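Sorting chunky toy bricks

People swear by sorting by colour. I doubt it - children hunt for shape first. Try this with a box of 55.

1. Tip them on a sheet.
2. Pull out the square ones, two studs by two.
3. Tub the rest by length, and skip the fancy labels.

Check the hollows in the studs for crumbs before a brick goes in its tub.

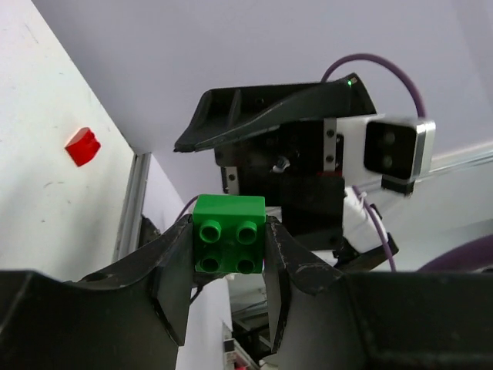
Honeylyn Yap disagrees: colour tubs lasted all August at hers, shape tubs barely a morning.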